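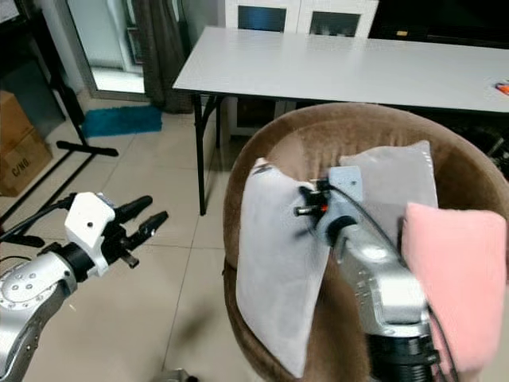
The clothing swap at Prernow Hall is coming back, and I am so glad I get to be the one to write it up, because I have been pestering Bohdana Hutsuliak for a date ever since the last one wrapped up in January. It's on again next month, same hall, same squeaky side door, and this time it runs the whole afternoon. If your place looks anything like mine you already have a chair that stopped being a chair a while ago. You know the kind, a round brown velvet tub chair with a padded back that you bought for reading, and now there's a white cloth hanging down over the front of it and more fabric against the back and over the side. That pile is your donation! Bag it up and bring it over.

For anyone who missed the January swap, the rules are pretty simple. You bring clean clothes or household fabric (curtains, tablecloths, that sort of thing), you get a paper ticket for each piece, and you spend your tickets on whatever you like. Shoes are fine if they come in pairs. Last time somebody handed in one very nice left boot, and it sat on the end of the table all day looking hopeful.

The limit is 15 pieces per person. It used to be 30, and Bohdana told me the sorting tables could not keep up. "We had people holding coats in their teeth," she said when I stopped by to see her. "I love the enthusiasm. I would also like to be able to see the floor." So, 15 it is, and kids get their own tickets on top of that, which I think is a nice touch.

Drop-off opens at noon and the swapping starts an hour later. Please don't leave bags outside the night before. It rained on them last time and half of what was in there had to go home with people to be washed again, my own two bags included (I know, I know, I've learned).

The mending corner is back too, and it's bigger. Fumiko Shimada and her brother Katsuhiko ran it in January off one card table with one sewing machine, and the line went clear past the coat racks. They'll have three machines this time plus a table just for buttons. Fumiko does hems and zippers. Katsuhiko does patches, and if you let him he will talk you into a bright one. He put an orange square on the elbow of my gray cardigan and I've had more compliments on that sweater since then than in all the years before it.

Mending is $3 a piece, and that covers thread and buttons. If you need a new zipper, bring one along, as they only stock a few lengths. They won't be doing leather or anything with a lining, so that winter coat is going to have to wait. Sorry!

What's new this year is a talk, and I wasn't sure how I felt about a talk at a clothing swap until I heard what it was going to be. Oluwatosin Bassey is going to show people how to wash the stuff we're all scared to wash. Velvet, wool, old linen, that one blouse with the label cut out. He worked in a dry cleaner's back room for years before he moved here, and he has opinions. I asked him for one tip to put in this piece and he said most people use way too much detergent and then wonder why their towels feel like cardboard. I went home and cut mine in half. Let me report that the towels are already better, and my husband noticed before I said a word.

The talk starts at 3 in the small room off the kitchen. There are only 20 seats in there, so put your name on the sheet by the door when you come in. Bring one problem item if you have one. He'd rather look at the real stain than hear it described, and he says people are always very optimistic about what they spilled.

Food will be coming from Masaru Murakami, who is bringing the same egg sandwiches as last time along with a big pot of barley tea. I ate three of those sandwiches in January and I'm not ashamed of it. There'll be cookies as well, and coffee by donation.

Anything left over at the end gets sorted into two heaps. Wearable things go to the winter clothing drive, and whatever's too worn goes for cleaning rags, so even the saddest T-shirt has somewhere to be. If you can stay and help fold, Bohdana would be thrilled to have you, and folders get first pick of the leftovers. That's how I ended up with a perfectly good raincoat.

Parking behind the hall is tight, so walk or share a ride if you can manage it. The bus stop out front is open again now that the sidewalk is finished. There's a ramp at the squeaky side door, and Bohdana promises she's going to oil the hinge before then. She promised that in January, too.

The exact date will go up on the hall's notice board as soon as the booking is confirmed, and I'll put it in this column the same week.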